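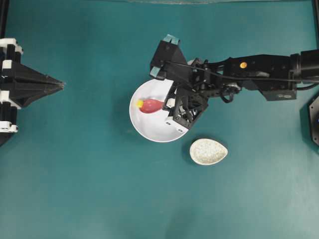
Pink spoon, white bowl, little speckled dish. Green table.

Sorting tableware this week, so this is going to be a long thread. Mute me if you don't care about spoons.

Background for new people: my aunt Ningsih Wibisono ran a small soup place called Lumbantobing for a good many years. When she closed it, the tableware went into boxes and the boxes went to whoever had a closet. I had a closet.

I am not keeping 40 soup bowls. The plan is to make up sets that people can use at home and give the rest away.

A set is one round bowl, one spoon, one small dish for chili or soy sauce. That's how she served it and that's how I'm doing it.

The bowls are easy. They're plain white and round and they stack. Any bowl with a chip in the rim goes in the plant pot pile.

Spoons are harder. The pink ones are plastic with the wide oval scoop. People in the family have feelings about them. Melati Wuisan has already asked for 2 and told me which pink.

I like them too. A plastic soup spoon doesn't clank and it doesn't burn your lip. The flat-bottomed metal ones from the Prinetti box are going to the thrift store.

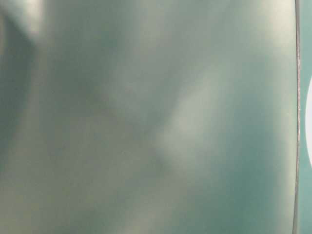
Mostly green. Same day as the first one.

Several people asked about the table color. It's somewhere between teal and sage depending on the light. I didn't pick it for the dishes but white shows up well against it, and you can see a hairline crack a lot sooner than you would on a white counter.

How I check a dish: look at the rim, look at the foot, run a thumbnail across anything suspicious. If the nail catches, it's a crack or a chip. If it doesn't, it might only be in the glaze.

Which brings me to crazing. Those are the fine lines in the glaze that look like a dried-up lake bed. Some potters do it on purpose. Some dishes get it from age, or from going between hot water and a cold sink.

Wahyudi Pattinasarany asked if crazed dishes are safe to eat from. My rule is dry food only. Peanuts, crackers, a tea bag on its way to the trash. Wet sauce can get into the lines and stain them, and I don't trust that I can clean it out.

If the crazing was done on purpose by someone who knew what they were doing, it may be fine. I can't tell by looking, so they all get the same rule. 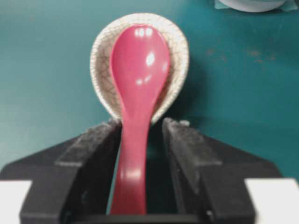 So the crackle ones don't go in the sauce sets. They get their own stack, and anybody who wants one for rings or keys can have it. I'm keeping one for the windowsill.

The teardrop dishes are the ones I'd use for sauce. The narrow end works as a place to rest your thumb when you pass it.

Washing notes. Warm water, regular dish soap, soft sponge. No scrub pads on the plastic spoons. They scratch and then the shine is gone for good.

For old tea stains on the white bowls I use baking soda and a wet cloth. It takes a while. Kurniawati Hutapea uses denture tablets and says it's faster. I haven't tried it.

Packing. One sheet of newspaper inside the bowl, dish goes in face down, spoon on top, second sheet around the whole thing. I have 7 sets wrapped so far.

Sets are free if you pick up. If you need one mailed, just cover the postage. I don't have lids and I don't have the big serving bowls. Irfan Majimbun took those in July and he is not giving them back.

Next box is chopstick rests. I'll add to this thread when I open it.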